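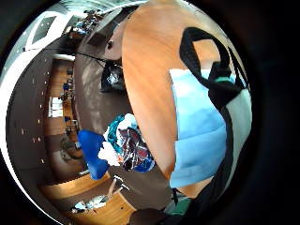 I have fallen completely in love with packing light, and I'm going to try to explain why without turning into one of those people who weighs their toothbrush. (I did weigh my toothbrush. Once. It was a slow evening.)

Some background. For most of my adult life I was a big-suitcase person. I packed for weather that had never been recorded in the place I was going. I packed a second pair of dress shoes for a camping trip. My old suitcase was a hard-shell Rekton the size of a dishwasher, and one of its wheels had a flat spot, so everybody on the street knew when I was leaving town. Clunk, clunk, clunk, all the way to the station.

Then in October I went up to Gritthorpe for 9 days with one soft bag, mostly out of spite. The train connection was tight, the stairs at the change are awful, and I'd sworn the last time that I would never drag the Rekton up them again. So I took a small bag and figured I'd buy whatever I was missing.

I bought a pair of socks. That was it! Nine days, one pair of socks, and I only needed those because I stepped in the harbor.

## What I took

People always want the list, so here's mine, more or less:

- two pairs of pants, one of which I wore on the train
- four shirts, all of which go with both pairs of pants
- one warm sweater, the thick gray one
- a thin rain jacket
- underwear and socks for five days
- one pair of shoes, on my feet
- a paperback
- a small pouch of bathroom things
- a big thin towel, which I'll get to

The shirts were the breakthrough. I used to pack outfits, whole ones, each with its own plan. The blue shirt was for the nice dinner and could only be worn with the black pants, and if the nice dinner got rained out then the blue shirt just sat there all week taking up room. Now everything has to go with everything else. It makes getting dressed in a strange room at six in the morning so easy, I can't tell you.

I do my laundry on the fourth or fifth night. In Gritthorpe there's a laundromat behind the bakery, and I got a cinnamon roll and read half my book while the dryer went around, and I'd count that among the best hours of the trip. Nothing was expected of me. The windows had steamed up, the rain was coming down outside, and I had a cinnamon roll the size of my head.

## The towel

I'm a convert on this one. A big thin towel or cloth earns its spot every single time. Mine has been a beach towel, a picnic blanket, a pillow on the train, a curtain in a room where the street light came right in, and a scarf for about an hour on a very windy pier. I've also wrapped a jar of plum jam in it, and the jam got home safe.

Thick towels are lovely at home and a disaster on the road. They never dry. You end up carrying a damp log around with you and everything you own smells like a pond.

## Rolling or folding

I've gone back and forth. I rolled for years because an article told me to, and then my shirts came out with those long worm-shaped wrinkles in them, so I went back to folding. At the moment I'm doing a mix: pants and sweaters folded flat on the bottom, shirts folded once and laid across, and socks and underwear shoved in wherever there's a gap. The rolling people will write to me. I welcome it.

I did try packing cubes. I got a set of Kultine ones, the middle size, and they're well made and the zippers run nicely, but I found I was filling them just because they were there. A cube with room in it makes me think, well, one more shirt. A bag with room in it makes me think about jam. I still use the smallest one for cables.

## The night before

My favorite part of all this has turned out to be the night before. I clear off the biggest table we've got and put everything on it in heaps, and then I leave it alone and go eat dinner. When I come back I take things away. I don't let myself add anything at that point unless it's medicine or a charger. 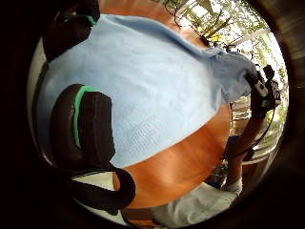
Leaving it alone for an hour really does help. I'll walk away convinced I need three sweaters and come back full of soup and perfectly happy with one. I don't know what the soup does, but I've stopped asking.

After that I pack it all, put the bag on, and walk around the block. This sounds silly and my neighbors surely have opinions, but a bag that feels fine in the hallway can feel terrible by the mailbox. If my shoulder is complaining before I get to the corner, something comes out. Last time it was a hardcover, and I swapped it for the paperback and felt enormously clever.

## Things I still get wrong

I can't do it with shoes in winter. I've tried! One pair of boots is fine until the evening, when you want to be indoors in something that isn't boots, and padding around a guesthouse in socks gets cold. I've started bringing a flimsy pair of slippers and I'm not sorry.

I also overpack snacks. I left for Gritthorpe with enough almonds and crackers to cross a desert, and there was a perfectly good food cart on the train. I ate the almonds at home for two weeks afterward.

And I'm not strict about books. I know about e-readers, I have one, it holds 3000 books or whatever the number is and I've read four of them. I like a paperback I can leave behind. I left mine on the shelf at the guesthouse and took a very beat-up mystery in its place, with somebody's shopping list still in it (leeks, matches, stamps). The mystery was terrible and I read it in one go.

## Next up

In spring I'm planning the walk out to Ursu, which is a two-day thing with a night in the hut in the middle. It's roughly 210 stone steps up to the hut at the end of the first day, according to the sign at the bottom, and I remember them from years ago as being more like a thousand. I had the big backpack that time, with a full-size pillow strapped to the outside of it. A full-size pillow! In a pillowcase!

This time I'd like to do it with the small bag and get to the top still able to talk. I've already started a list on the fridge, and I've crossed off two things. The slippers are staying on.

If you've done the Ursu walk in spring, tell me whether the hut has blankets. I've heard yes and I've heard no, and it makes a big difference to what I do about the gray sweater.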